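I finally walked the whole canal path

I have been talking about the canal path since April and on Monday I did it, start to finish, with Chunhua and a backpack full of oranges. I can't believe I waited this long! If you live anywhere near Barell and you like walking at all, go.

We started at the old lock at 10 in the morning, later than planned (my fault, I couldn't find my other sock). The first stretch is flat and shady and runs behind people's gardens, so you get to look at everybody's tomatoes and sheds. Chunhua stopped at every single bench to read the plaque. My favorite was for a man who "liked it here and said so often."

After the gardens the path opens up and there are herons. So many herons! I had only ever seen one from a train before. They stand so still that you're nearly next to them before you notice, and then they flap off looking annoyed.

Where we stayed

We could have driven home, but I wanted to wake up and do the hill loop too, so we booked a little apartment for the night in the village at the far end. I was very happy to find a kettle there. My feet were throbbing and all I wanted was tea – two mugs of it, with my boots off and the window open.

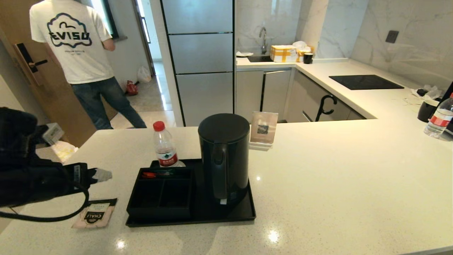

The hill loop

I almost skipped this part and I'm so glad I didn't. It goes up behind the church, through a gate that sticks (lift it, then push), and then it's 200 steps cut into the slope. Chunhua counted them out loud, which helped until it very much didn't. At the top you can follow the whole canal with your eyes, all the way back to where we'd started the day before, and it looks so much shorter than it feels in your legs.

We met a man named Adalberto up there who is 65 and does the loop before breakfast. He told us the left-hand way down is muddy but has blackberry bushes, so of course we took the left-hand way down. My boots are still drying on the porch.

What I'd bring next time

Thicker socks, first of all. Fewer oranges – they're heavy, and we carried half of them home again. A real paper map too, as my phone lost its signal right after the second bridge and we spent a while arguing with a cow-shaped signpost.

Next up is the northern branch, which Pylyp says is wilder and has a tunnel you can walk through. I've already asked to borrow his headlamp.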